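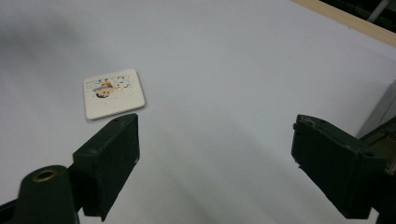
Figure 1. Square coaster with rounded corners and a printed cartoon, on a white surface.

Unit 4: Printing on Small Flat Goods
Course notes, Altbridge evening program. Instructor: Corentin Lebrun

Reading for this unit: chapter 6 of the course packet, up to the section on mugs. Bring your own artwork on a USB stick. Phone screenshots do not print well.

4.1 Why we start with coasters

A coaster is small, flat and cheap to get wrong. It still raises most of the problems you will meet on larger goods: where the edge falls, how much detail survives at that size, and what happens to the artwork at a rounded corner. The one in Figure 1 has a thick off-white or cream edge and a character's head with a hat in yellow, orange and light blue. The small blue and dark marks around the head are worth a look when you plan your own fine detail.

4.2 Preparing the artwork

Work at final size from the start. Keep faces and lettering well inside the edge. If the background color runs to the edge, extend it past the cut line on all four sides. For rounded corners, draw the corner on its own layer and switch it on and off as you work.

Check the following before you export:
Dark areas that sit next to each other. Brown beside black can close up into one shape.
Small separate marks. Print a paper proof at full size and look at it from a normal sitting distance.
Pale colors near a pale edge. Light blue and yellow both fade into cream.

4.3 Blanks

We use Skosar blanks for the first exercise and Dalen for the second. The two do not take color the same way, so keep your settings sheets separate. The Altbridge store has 70 Skosar blanks set aside for this unit. Take two each – one for the test print and one for the final piece. Donnie Pollock has the key to the store.

4.4 Looking at the result

Put the finished coaster on plain white paper. A patterned tabletop makes it hard to judge pale tones. Turn it a little and look again, then check each edge for an even margin. Write down what you see before you change any settings.

4.5 To hand in

One finished coaster, the paper proof and your settings sheet, by 10th March. Write your name on the back in pencil. Work goes in the tray marked Palirura, next to the sink in room 462.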